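Section 4. Setting up the Cokton path guide for a blind or low-vision pupil

Read this section before the pupil's first walk with the guide. Setup takes two adults, one at the handset and one on the path.

1. Charge the handset until the side light stays on. A full charge takes 4 hours.

2. Fix the first beacon at the classroom door, on the handle side. Press until the back plate clicks.

3. Fix the remaining beacons along the route, no more than 40 feet apart. Put one at every turn and one at the top and bottom of any steps.

Note: Beacons mounted on metal posts lose range. Use the spacer supplied in the small bag.

4. Turn on the handset and hold the round key until it vibrates twice.

5. Walk the route at the pupil's normal pace. Press the round key at each beacon.

6. Save the route under a short spoken name, such as "dorm" or "dining hall." The handset stores 80 routes.

7. Give the handset to the pupil and walk the route together in both directions.

Caution: The guide does not detect animals, vehicles, or other people. The pupil must keep using a cane or a sighted partner.

Caution: Do not rely on the guide in heavy rain. The tones may be hard to hear.

If a beacon is moved, delete the route and record it again from step 4.

Setup record, Villca campus: routes checked 11/11/20, Octavio Sánchez. 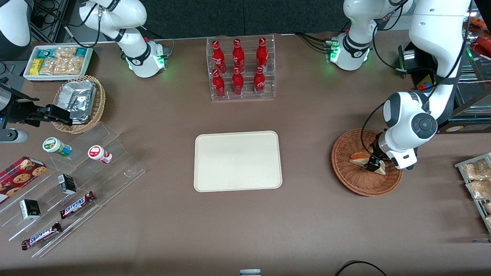 Can two pupils share one handset?

Each handset holds one user's volume and vibration settings, so a second pupil has to reset them before walking. Saved routes stay in memory and work for both.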